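Pereo
About us

We are suspicious of about pages. Most of them say the company was founded on a passion for something, and then there is a stock photo of a plant. So we will try to keep to what we do, what we charge for and what we don't believe in.

Pereo sorts small things. We go into homes where the drawers, tins, bathroom shelves and bedside boxes have filled up, and we help the people who live there go through them. We don't do garages. We don't do wardrobes unless the wardrobe is full of small things, and a surprising number are. We started in a rented room on Gretow Street with one folding table and a price list that turned out to be too low, and we still have the table.

What we don't believe

We don't believe that a tidy drawer changes your life. We have read the books that say so, and we've met plenty of their readers, usually about a year later. We don't believe you should own a fixed number of anything. We are doubtful about matching containers, especially when they are bought before anyone has looked at what is going into them. A customer once showed us 90 clear plastic boxes, stacked in a hallway, still in their labels. The things they were meant for were in a carrier bag in the bedroom.

We also have doubts about our own trade. A lot of what gets sold as organizing is moving objects from one place to another and sending a bill. We have done it ourselves, in our first year, and when we went back to those homes the old mess had come back with a few new baskets in it. That's why every job now includes a return visit, and why we write down what we find.

The tin

Every household has one. It used to hold cookies or tea, it is too good to throw out, and it ends up with whatever was in someone's hand when they walked past. We ask to see it first. You learn more from the tin than from an hour of questions on the phone.

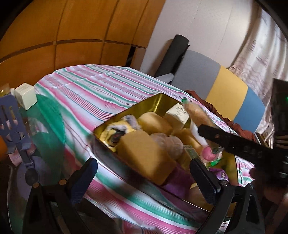 Sponges and a banknote in the same container is nothing unusual. Money turns up in most of the tins we open, folded small, along with bottles, packets, little cards and bits of cloth. We always take money out first and hand it over before anything else gets touched. After that we go one item at a time on whatever flat surface is near, and that is usually the bed. People apologize for using the bed. We like beds. The light is often better than in the kitchen, you can sit down, and you have to finish before night.

Our method, if you want to call it that

We have never given it a name, although a marketing firm once offered to sell us one.

Everything comes out. Nothing is thrown away on the first pass. Things that are the same go together, so all the sponges meet each other for the first time and the owner can decide how many is enough. Anything you put on your skin or swallow goes in its own group, and the owner reads the date on it. We don't tell anyone whether a cream works. We aren't pharmacists, and we've noticed that customers with strong opinions about an ointment have generally been using it for longer than we've been in business.

Small cartons are the hard part. They look tidy from the outside, so they get kept, and half the time the box outlives what came in it. Please open them. Sealed packets go back as they are, near the front, where they will get used. 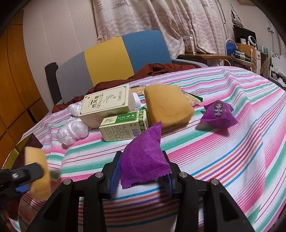 Cartons, sponges and a purple packet on the striped cloth, mid-sort.

Then the tin gets filled again, or it doesn't. If the owner wants the same mix back in the same tin, that's what happens. We used to argue. Our records cover 1,321 containers so far, and the ones where we won the argument did no better on the return visit than the ones where we lost it. We would have preferred a different result.

The Dredska labels

For two years we stuck printed labels on everything, using a system we called Dredska. It had colors and a key. Customers said nice things about it. When we checked, hardly anyone could tell us what green stood for, and that included two of our own staff. We have dropped it. If you still have Dredska labels at home, they peel off with warm water, and there's no need to write to us about it (some of you have). A strip of masking tape and a pen will do.

Where we work

Our office is in the Mohmand Building, second floor, above the shoe repair. The elevator is slow. We visit homes within a short drive, and we turn down jobs farther out because the travel time ends up on your bill. Morning visits start at 9:30.

We keep a mailing list of almost 500 people and write to it in May, once, with whatever we have changed our minds about. You won't get coupons.

Before you book

Ask yourself if you could do it alone on a free afternoon. Quite a few callers could, and we say so on the phone. If you do want us, leave the tin as it is. Customers who tidy up the day before we come are paying us to look at their tidying, and we can't find anything for them in it.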